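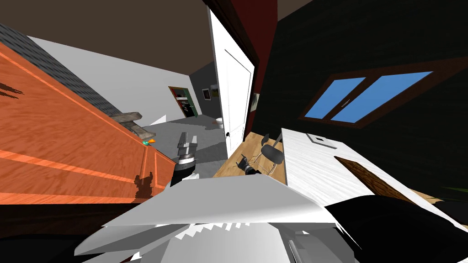
Līga Rozīte: I'd skip the oil completely if that's old varnish you're putting it on. It won't soak in, it'll just sit there and get sticky.

brollavton_bill
That was fast, thanks. My aunt swore by oil for everything, so I bought a 5 pack of cloths and a big can before asking anyone. For the ones just joining: big orange-toned pine sideboard, came with the house in Brollavton, I want it less orange by the end of February. I do not want to paint it. My wife does want to paint it. That's pretty much where we are.

tarkinell_94
Team wife. Orange pine is orange pine. You can sand till your arms fall off and it'll drift back to orange in a few years.

Līga Rozīte
It drifts if you put an oil-based finish back on top. Water-based stays a lot paler. I did my mother's dresser that way and it still looks like bare wood.

tarkinell_94
How many years ago though?

Līga Rozīte
Three. Fair point, ask me again in ten.

brollavton_bill
OK so say I go water-based. Do I strip it or sand it? I tried 100 grit on the back of one door and the paper clogged in a minute or two, gummy little balls everywhere.
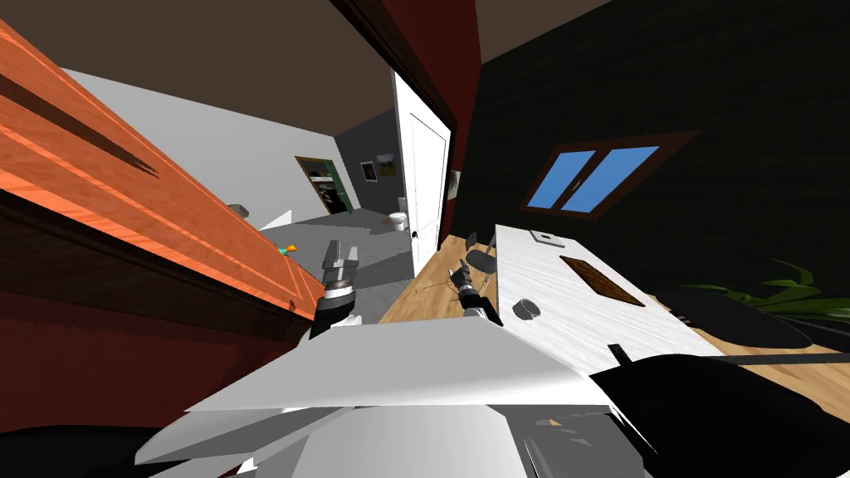

I also did a patch with stripper, left it on through lunch, and that came up much cleaner — but the smell! Had to open every window and the dog went and sulked in the yard. The patch is a sort of pale honey now and I like it a lot. Even my wife said "hm," and she doesn't hand those out.

plasport_pete
Strip first, then sand. Clogged paper means the old finish is getting warm and melting on you. And don't go crazy with the fine stuff at the end, 234 people will tell you to finish at 3000 grit and you'll have a lovely polished surface nothing wants to stick to.

tarkinell_94
I still say primer and a nice dark green. One weekend and you're done.

brollavton_bill
She wants dark green too. Are you my wife?

tarkinell_94
No, but she has taste.

brollavton_bill
Doing the rest of the doors with stripper tomorrow morning. Pete, do you neutralize it after or just wipe it down?

plasport_pete
Check the can, they're all different. Mine said mineral spirits and then leave it overnight.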